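Pattern belongs in public buildings

30 Jun 2022

The council in Granoseck has closed the comment period on its plan to redecorate the library, and every option left on the table is grey. Pale grey walls, darker grey carpet, a white ceiling. The report calls this a neutral scheme that will suit all users.

I think it is a mistake. The old reading room had a patterned carpet in red and green for 54 years. It hid the stains, it told children where to sit for story time, and people who moved away still mention it. A plain carpet shows every muddy footprint by September.

The usual case against pattern is that it dates. So does grey. Anyone who has tried to sell a house done up in the colours of 2000 knows that plain things go out of fashion too, and are duller while they last.

There is a fair point about people who find busy floors hard to walk on. Strong contrast underfoot can look like a step or a hole. The answer is to keep the walkways calm and put colour on the walls, seats and tables, where it does no harm.

Cost is a weak excuse. The two schemes priced in the report differ by £503, in a building used every day of the week.

The council should ask for one bright option before it votes. People can still turn it down. 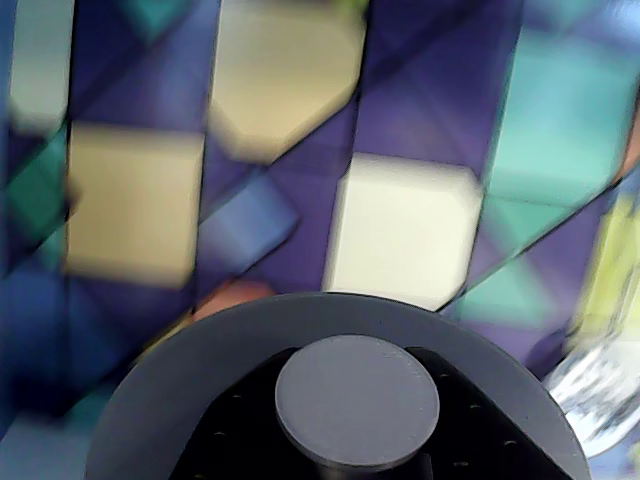
Triangles and diamonds in purple, indigo, blue and teal.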